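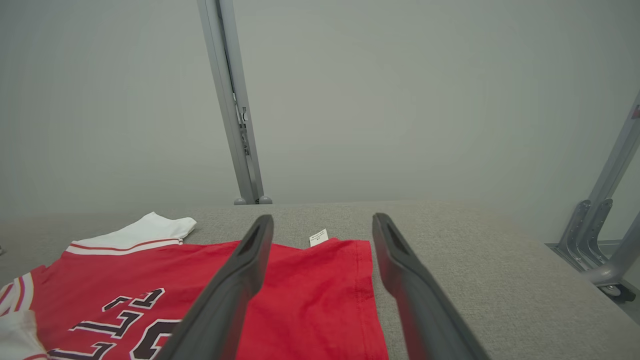
Kimwood Community Help – Laundry and Clothing Care

Washing and storing loaned basketball jerseys when the care label cannot be read

Posted by Cường Trương, Dec 29, 2023

I am responsible for the uniforms of the Kimwood recreational basketball program. The program owns 27 red jerseys with white trim, which are issued to players in the fall and are to be returned in April. Several families have asked for written washing instructions, and I have been requested to supply a single page that may be handed out with each jersey.

The difficulty is that the care labels on the older jerseys have faded and can no longer be read with confidence. The supplier, Zellier, no longer carries the style and was unable to provide the original instructions. The body of the jersey is a bright red knit. The trim is white with red stripes, and on two of the returned jerseys the white has turned faintly pink near the stripes.

I would be grateful for guidance on the following points: the water temperature to be stated on the page, whether the pink color can be removed, and whether the jerseys should be folded or hung between seasons. At present they are folded in half and placed in a storage bin. Replacement of the full set has been quoted at 910 dollars, and the program does not have funds set aside for that purpose this year.

Hok-lam Yu

When a label is unreadable, the page should give the gentlest instruction that will still clean the garment. For a polyester knit, which most jerseys of this type are, I recommend the following wording:

Wash in cold water on the gentle cycle, inside out, with other red items or alone. Use a mild detergent without bleach. Do not use fabric softener. Remove from the machine as soon as the cycle ends. Lay flat or hang to dry, away from direct sun. Do not iron over numbers or lettering.

The instruction to remove the jersey promptly deserves its own line. Red dye commonly moves into white trim while a damp garment sits in a heap, and families will often start a load in the evening and empty the machine the next morning. I would place that sentence in bold type.

With regard to the two pink jerseys, please confirm first that they have not been through a hot dryer, as heat makes a stain of this kind much harder to lift. If they have not, soak each one separately in cool water with an oxygen-based color-safe product, following the directions on the package, and test an inside seam beforehand. Chlorine bleach should not be used at all. It may yellow the trim and will very likely damage the red. A second soak is reasonable if the first gives partial improvement. If there is no change after the second, I would keep those jerseys as spares.

For storage, folding is acceptable provided the jerseys are fully dry. Lay the jersey face down, smooth the hem, bring in the sides, and fold once across the middle – avoid placing a fold directly through a printed number. A sheet of plain white tissue between the trim and the red body is a sensible precaution. Wide hangers are also suitable, although they require closet space that many programs do not have.

Finally, it is advisable to write the size and an inventory number on a small cotton tape and sew it beside the old label. The original label should be left in place, even when faded, as the fiber content can sometimes be made out under a magnifier and a strong lamp.

Jarnura

We use vinegar in the rinse for ours and have had no complaints. Half a cup.

Cele

The recommendations regarding cold water and prompt removal are sound. I would respectfully disagree with the vinegar suggestion. It does not set modern dyes and should not be relied upon to protect white trim. Dye-catching sheets are a better use of money, though they are no substitute for washing the reds separately.

I would also request that jerseys be returned clean and dry in a paper bag. Our own program accepted them in plastic for one season and had to rewash nearly all of them.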